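FOR IMMEDIATE RELEASE
21/07/2018

Okcombe College Opens Entries for Second Undanance Student Robotics Challenge

OKCOMBE. The Department of Engineering Technology at Okcombe College today opened entries for the second Undanance Student Robotics Challenge, a shelf-picking competition for two-year and four-year college students. The final will be held on the Okcombe campus next March. Entry is free, and teams may register through the department office until all places have been filled.

Undanance began as a class project in the college's Applied Automation course. Students were asked to program a robot arm to take items from a shelf and put them back without disturbing the items beside them. The department decided to keep the task for the competition, with clearer rules and a common scoring sheet.

The challenge will accept 32 student teams. Each team will prepare its own control software and will be judged on accuracy, care in handling, and the quality of a written engineering log. Speed will be used only to separate teams with equal scores.

"Our students learn a great deal from a task that looks simple on paper," said Delia Jara, director of the Applied Automation program. "A shelf with clear sides is hard for a depth camera, and a soft item is hard for a two-finger gripper. We want teams to meet both problems early and to write down what they tried."

Practice work for the challenge is under way in the Allari Laboratory, where students in the summer section of the course are preparing the sample recordings that will be sent to every registered team.

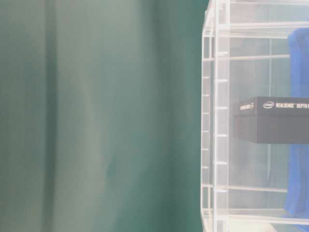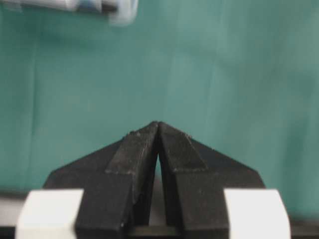
The sample set will contain 800 recorded attempts, including attempts that failed. Teams may use the recordings to train or test their software, and may add recordings of their own if the method is described in the engineering log. The set will be released together with the full rules.

In the final, each team will be given 10 minutes for setup and calibration, followed by two scored rounds. The list of items will be announced in advance for the first round and kept closed for the second. A team that damages an item or moves the shelf will lose the points for that attempt but may continue the round. Team members may not touch the arm once a round has started, except to use the emergency stop.

The engineering log will count for one quarter of the final score. Judges will look for dated entries, a record of changes to the software, and an account of at least one approach that was given up. Logs may be handwritten or typed. Last year's judges noted that several teams with strong results had kept very thin logs, and the department has added a short guide to the rules in response.

Teams scoring 80 or higher out of a possible one hundred points will receive a certificate of merit, whatever their final placing. The winning team will be invited to spend one week in the Allari Laboratory working with students on Sầm, the department's open software library for grasp planning. Sầm is written and maintained by students in the program and will be made available to all teams at no charge. Its use in the competition is optional.

Each team must have between three and five members and one faculty adviser. Students do not need to be enrolled in an engineering program, and mixed teams from more than one college are welcome. Advisers may attend the final but may not take part in setup or calibration. All participants must complete the laboratory safety course before they are admitted to the competition floor.

"We had a nursing student on one of the best teams last year," Jara said. "She wrote most of the test plan. I would like advisers to ask around outside their own departments before they send in a list of names."

Colleges that do not have access to a robot arm may request remote practice time in the Allari Laboratory. Sessions will be assigned in the order in which requests are received, and colleges entering for the first time will be given priority.

About the Applied Automation Program
The Applied Automation program at Okcombe College offers associate and bachelor's level courses in machine control, sensing, and industrial safety. Its students carry out laboratory work in every term of study.

Contact
Delia Jara, Director
Applied Automation Program
Department of Engineering Technology, Okcombe College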